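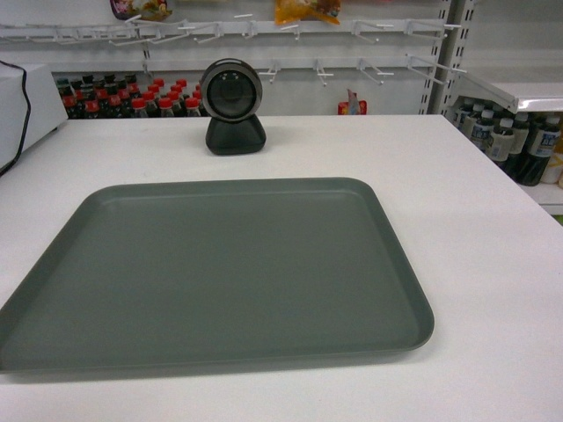 매장용 쟁반
매장용 쟁반은 소매점에서 상품을 옮기거나 잠시 모아 두는 데 쓰는 납작한 용기이다. 음식점 쟁반과 생김새가 거의 같으며, 둘을 가르는 기준은 대체로 누가 먼저 가져갔느냐이다.

구조
바닥은 평평하고 둘레에 낮은 테두리가 있다. 테두리는 내용물이 미끄러져 나가는 것을 막지만, 키 큰 병이 넘어지는 일에는 별 관심이 없다. 모서리는 둥글린 것이 많고, 색은 회색이나 회녹색처럼 때가 늦게 보이는 쪽이 선호된다. 설거지를 미루는 데도 유리한 색이다.

진열대와의 관계
쟁반은 원칙적으로 진열 설비에 포함되지 않는다. 그런데도 진열대의 빈 선반은 쟁반이 가장 흔히 발견되는 장소이다. 보충 작업을 하던 직원이 손을 비우려고 올려 둔 뒤 그대로 자리를 잡는다. 기둥에 구멍이 줄지어 난 조립식 진열대는 선반 높이를 바꿀 수 있으나, 쟁반 한 장 때문에 높이를 바꾸는 매장은 드물다.
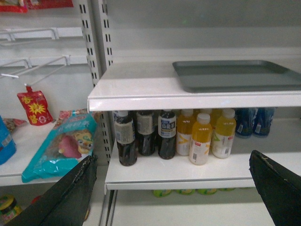

위 선반에는 짙은 회색 플라스틱 쟁반이, 아래 선반에는 병 음료가 놓인 흰색 금속 진열대.

규격
통일된 규격은 없다. 집기 업체 올티네의 2021년 목록에는 쟁반이 779종 실려 있는데, 편집을 맡은 이크산 투후무리는 그중 4종이 이름만 다른 같은 물건임을 5월에 인정하였다. 경쟁사 카라키는 700종이 넘는 쟁반을 취급한다고 밝혔을 뿐 중복 여부는 언급하지 않았다.

분류 논쟁
멜루르 유소프는 쟁반을 ‘운반구’로, 아빌리오 킨타나는 ‘이동 가능한 선반’으로 분류한다. 킨타나의 설을 따르면 선반 위의 쟁반은 선반 위의 선반이 된다. 킨타나는 이를 문제로 보지 않는다.

같이 보기
조립식 진열대
걸이식 진열
계산대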